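Häufige Fragen zur Raummiete im Gemeinschaftshaus Trurkberg

Schön, dass Sie bei uns feiern, tagen, basteln oder einfach einmal hereinschauen möchten! Weil uns am Telefon immer wieder dieselben Dinge gefragt werden, haben wir die Antworten hier gesammelt. Stand: 6. April 2018.

Welche Räume kann ich mieten?
Im Erdgeschoss liegt der große Saal, der für 80 Personen zugelassen ist, und gleich daneben die Teeküche. Im ersten Stock gibt es den Werkraum und das kleine Besprechungszimmer, in dem es sich zu fünft sehr angenehm sitzt (zu acht wird es eher kuschelig). Alle Räume lassen sich einzeln buchen, und wer möchte, bekommt auch das ganze Haus.

Kann man die Räume unterteilen?
Ja, dafür haben wir Stellwände auf Rollen. Bitte schieben Sie sie immer zu zweit und fassen Sie dabei am Rahmen an, nicht an der Fläche. Reißzwecken und Klebeband vertragen die Wände leider gar nicht.

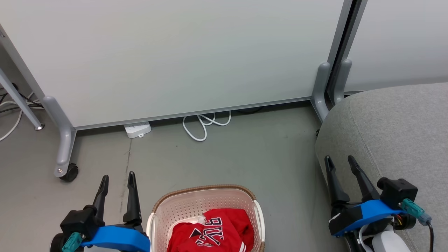
Wenn Sie schon wissen, wie der Raum eingeteilt sein soll, schicken Sie uns gern eine kleine Skizze mit der Buchung. Eine Bleistiftzeichnung auf der Rückseite eines Einkaufszettels genügt vollkommen, davon haben wir schon einige schöne Exemplare bekommen.

Was kostet die Miete?
Der Werkraum kostet 79 Euro am Tag, Heizung und Strom inbegriffen. Für den Saal richtet sich der Preis nach Dauer und Anlass, da rechnen wir Ihnen gern etwas aus. Vereine aus Trurkberg und aus dem Ortsteil Flakusgate zahlen die Hälfte - das gilt auch für Vereine, die sich gerade erst gründen.

Wie weit im Voraus muss ich buchen?
Für den Saal empfehlen wir, sich schon im Januar zu melden, wenn es ein Termin im Sommer werden soll. Die kleineren Räume sind oft auch kurzfristig noch zu haben. Fragen Sie ruhig nach, selbst wenn der Kalender auf der Internetseite voll aussieht, denn manche Reservierung löst sich wieder auf.

Gibt es Tische und Stühle?
Die sind in der Miete enthalten. Aufstellen und Abräumen übernehmen Sie bitte selbst, planen Sie dafür ruhig eine halbe Stunde mehr ein, als Sie zunächst denken. Die Tischplatten wischen Sie am Ende bitte nur mit einem feuchten Tuch und einem Tropfen Spülmittel ab, Scheuermilch macht sie stumpf. Beim Basteln und Malen legen Sie bitte Wachstuch unter, eine Rolle davon steht im Schrank neben der Tür.
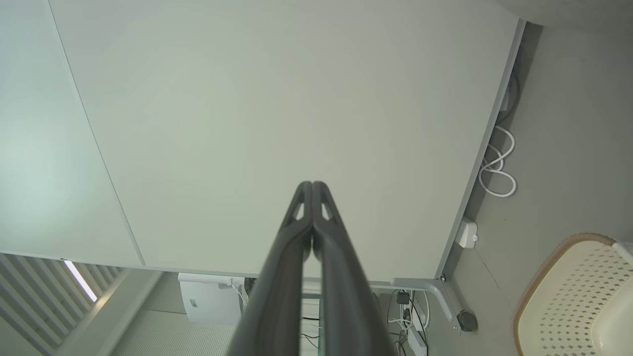 Heißkleber geht übrigens am besten ab, wenn er ganz kalt geworden ist. Und falls doch einmal ein Kratzer entsteht, sagen Sie uns einfach Bescheid, wir reißen niemandem den Kopf ab.

Darf ich eigenes Essen mitbringen?
Sehr gern sogar. In der Teeküche finden Sie Geschirr, Kühlschrank und Spülmaschine. Wer lieber kochen lässt, kann bei der Gaststätte Montoya gleich gegenüber bestellen, dort kennt man unseren Lieferanteneingang und die etwas störrische Klinke.

Wie komme ich zu Ihnen?
Mit dem Bus bis zur Haltestelle Custska und dann den Fußweg am Bach entlang. Parkplätze gibt es hinter dem Haus, bei größeren Festen reichen sie allerdings selten aus, darum bitten wir Sie herzlich um Fahrgemeinschaften.

Wo bekomme ich den Schlüssel?
Im Büro im Erdgeschoss, am Vortag bis 17 Uhr. Nach der Veranstaltung werfen Sie ihn bitte in den grünen Briefkasten links neben dem Eingang.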